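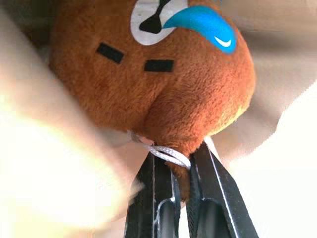 Driss Filali has been trying to sleep properly for most of his adult life, and for the past six years he has made a living telling other people how to do it. I went to see him with my arms folded. Sleep coaching is an unregulated trade in this country, the fees are not small, and the websites tend to look the same: pale blue, a lot of linen, and some drowsy little mascot, usually an orange plush thing with two flat black dashes for eyes, squinting or dozing depending on how tired you are when you look at it. Filali's site has the linen. He says he held out on the mascot.

"People assume I'm going to sell them a pillow," he says. "I don't sell pillows. I did recommend one once and I regretted it."

His practice is called Clernier and it runs out of two rooms above a pharmacy. Clients come for an initial session of an hour, at $145, and most come back for three or four more. He is not a doctor or a psychologist, and he tells me so before I have taken my coat off. What he has is a certificate from a training outfit called Pludness, which took him four months to complete. I ask whether anyone in his intake failed.

"No," he says, after a bit. "Nobody failed. I know how that sounds."

It sounds like a course that would pass a houseplant, and I put this to him more politely. He shrugs. Most of what he uses, he says, he learned from reading and from his own bad nights, and the certificate is on the wall for the people who want to see one on the wall.

The method itself is less exotic than the price suggests. Clients keep a diary for two weeks. They get up at the same hour every day, weekends included. They spend less time in bed, which many of them hate. Coffee stops at noon. Any family doctor could tell you the same, and I have had a family doctor tell me the same, at no charge, in under five minutes.

"And did you do it?" Filali asks.

I did not.

"Well, that's my whole business. You were told for free and you ignored it. Once people have paid they feel silly ignoring it."

I can't decide whether this is a defence or a confession. He seems comfortable with either. It does raise the question of what happens to the people who can't find $145, and his answer there is thinner. He keeps two reduced-rate spots a month. There is a waiting list for them, and he doesn't know how long it is.

On results I get nowhere much. His website claims he has helped more than 400 clients. Helped how? "They came, they did the program." Does he follow up? He sends an email after three months. Of those who write back, most are pleased, but then the ones who are still staring at the ceiling at four in the morning may not feel like writing to the man they paid. He concedes the point quickly, as if he has had practice.

"I'm not running a trial. If I put a percentage on the website you'd be right to tear it up. Other people in this line put percentages on their websites."

He is harder on gadgets than I had expected. He has a drawer full of them, mostly samples: a headband, two rings, and a bedside unit from a firm called Prurnetti that glows amber and is supposed to slow your breathing. The unit sells for $1000. He used it for eleven nights and slept, by his own diary, a little worse.

"I had clients coming in with a score on their phone," he says. "They'd wake up feeling fine, see a 62, and be wrecked for the day. I ask them to leave it in the kitchen. Some of them can't. They'll argue with me for half an hour about deep sleep and I don't believe the ring knows what deep sleep is."

He would not say the same on a podcast, I suspect, and indeed he has been on one sponsored by a maker of rings. I mention it. "I talked about coffee," he says.

There is a book coming in December, from a small press called Nutsugah. It will be 124 pages, which he considers too long. The publisher wanted the word "cure" in the title and he argued them down to "better", then lost a second argument about putting a moon on the cover. I asked to read a chapter and he sent me the one on shift workers, where he says outright that he has very little to offer them beyond dark curtains and a sympathetic roster. It was the best thing I'd seen from him.

Before I leave I ask how he slept last night.

"Five hours," he says. "Maybe a bit over. The neighbour's got a new dog."

Last updated: Nov 2, 2022

Filed under: Health & Habits, Interviews

Home | Latest | Interviews | Columns | Contact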